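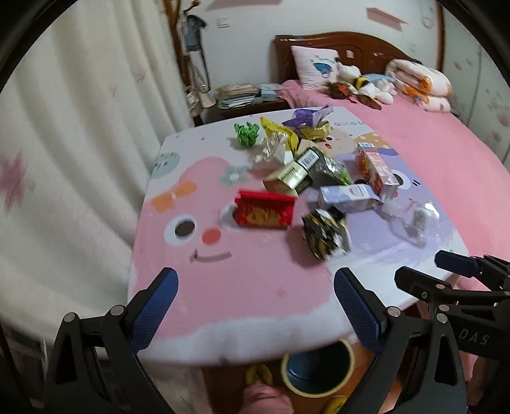 Cluttered tabletop, bin with the blue liner below

Search this forum
Home | Airfields | Museums | Classifieds | Log in

murville_spotter
Has anyone been out to the Murville hangar since September? I drove 54 miles hoping to see the old trainer they're restoring — tail number ends in 206 — and the doors were shut, sadly.

Pankaj Uniyal
Oh, what a shame! They open at 8 for members, and I'm told the left wing is back on. Lovely people, do call first.

flesine229
Sorry Pankaj, I have to disagree, it's the right wing. I held the ladder!

Pankaj Uniyal
Depends where you stand, my friend — but I'll take your word.

murville_spotter
Thank you both, I'll ring them and bring cookies.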